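Section 3: Covering shelves and drawer bottoms with Storix liner

Storix liner is a self-adhesive vinyl for flat indoor surfaces. Read this section through before you cut anything. Sections 1 and 2 cover choosing a pattern and working out how many rolls to buy.

Preparing the surface

1. Empty the shelf or drawer and take it out of the cabinet if you can.
2. Wash it with warm water and dish soap. Do not use furniture polish or any cleaner with wax in it.
3. Let it dry overnight. Bare wood may need longer.
4. Fill dents and screw holes, then sand them flush. 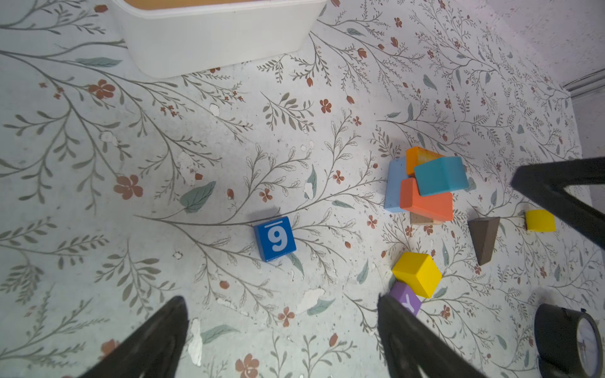 Note: Fresh paint must cure for 7 days before liner goes on. Paint that feels dry can still lift off with the backing.

Cutting

5. Measure the width at the front and at the back. Older cabinets are seldom square -- use the larger figure.
6. Add 2 inches to each side and cut along the grid on the backing paper.

Caution: Cut on a mat or scrap board. A blade will mark a countertop.

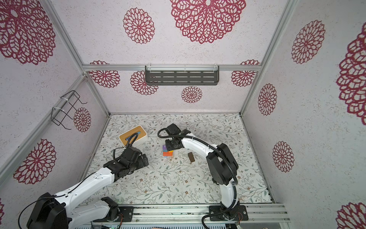
Melina Chrysikopoulos wrote to us that she gets a cleaner edge by scoring the backing first and changing the blade after every drawer. We have added a spare blade to the kit as of April 2019.

Laying the liner

7. Peel back 3 inches of backing and fold it under.
8. Line up the back edge and press it down from the center out.
9. Pull the backing away slowly with one hand and smooth with the felt squeegee in the other.
10. If a crease forms, lift the liner to that point and lay it again. It can be lifted for up to 475 seconds. After that the adhesive starts to grab.

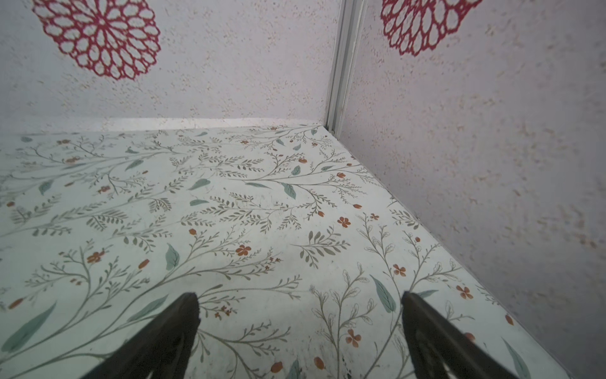 Corners

11. Slit the overlap at each inside corner, from the outer edge down to the fold.
12. Tuck one flap behind the other and trim along a metal ruler.
13. Warm stubborn corners with a hair dryer on low, then press again.
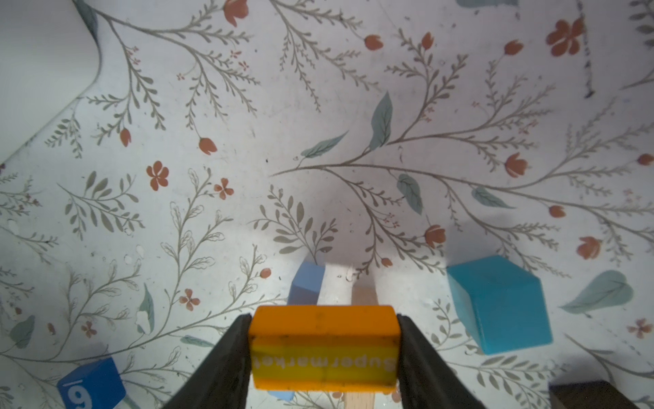

14. Wait a full day before putting anything heavy back. Prick any small bubbles with a pin and press them flat.

To remove the liner later, start at a corner and pull it back low over itself. Leftover adhesive comes off with rubbing alcohol. Test a hidden spot first on painted shelves.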